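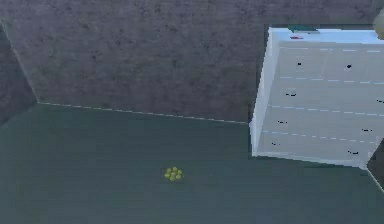 The simulated room, with the yellow bunch on the floor to the left of the white cabinet.

Wednesday, August 24, 2022

Up at six, coffee, then straight to the desk. I wanted to get the pickup task running before Helmi called, and I mostly did. The room loads without errors now. In July it took me most of a week to get the walls and the floor to meet properly, so I was glad to see it come up on the first try.

The task is the simplest chore I could think of. Something is on the floor and it should not be on the floor. I went with the yellow cluster, seven or eight little balls packed together, which Helmi calls the grapes. I call it the clump in my notes. In the instruction file it is just "the yellow object," so the name doesn't matter to anyone but us.

Ran the Flandlow policy on it overnight. It got through 140 attempts before I stopped it. By the log, 139 of them ended with the clump still on the floor. The one that counted as a success I watched twice. The gripper closed late, caught the side of the bunch and lifted it just past the height where the checker says yes. A second more and it would have dropped, I think. I wrote it down as a success because the rule is the rule, but I put a note next to it.

Helmi Räsänen called at ten. She has been running the same kind of thing at Koivisto with a real arm in a real back room, picking rags and empty cups up off a shop floor. She says theirs does better than mine on cups and worse on everything soft. She also says people who visit always ask when they can have one at home, and she has stopped giving a year. I told her I would say the same. My mother asked me that question at Easter and I said ten years, and I had no basis for it at all.

We talked for a long time about whether picking things up off a floor is a chore or only part of one. Helmi thinks it is part of one. When she tidies her own kitchen she picks something up, decides if it's trash, decides where it lives if it isn't, opens the right door, moves two other things over and puts it in. The picking up is the short bit. I agree with her, but the machines I work with can't do the short bit reliably, so I'm not ready to worry about the rest.

The next stage was supposed to be putting the clump on top of the cabinet. I'm leaving it for now. There are a couple of small things up there already, one greenish and flat and one tiny and red, and I don't want knocked-over objects in the results before I understand the grasping. Drawers are further off still. Clenditz published some drawer videos last month and they look very smooth. They don't say how many tries it took. I wrote to ask and haven't heard back.

Lunch was eggs and the end of the rye bread.

Spent the afternoon on contact settings. My guess is that the balls are too slick against the fingers, and also that the policy aims for the middle of the bunch when it should go a little wider. I changed the friction first and left the aim alone, so I can tell which one mattered. Started a new batch of 2,000 attempts a bit after four. It should be finished by morning if the machine doesn't get too hot. I opened the window and moved the fan over next to it.

While it ran I cleaned the kitchen, partly to time myself. I meant to write down each thing I did, and I gave up after the dish rack. I wiped the counter while I was deciding what to do with the mail. I picked up a grape from under the table, a real one, and threw it out without looking at it much. I have no idea how I would write that down as a task.

The Laltcombe people want a paragraph from me by Friday on whether a general floor-clearing machine is worth their money. They have the warehouse with the long packing tables, and things end up under the tables all day. My draft says no for this year. It says a person with a broom and a bin does the job in less time than it would take to explain the bin to the machine. It also says that a narrow version, one kind of object on a bare floor with plenty of space around it, could be worth a trial if tonight's numbers come up. I took out a sentence about costs because I don't know their costs.

Helmi sent a message around nine asking how the grapes were doing. I told her to ask me tomorrow.

Need bread, dish soap, and a longer cable for the fan.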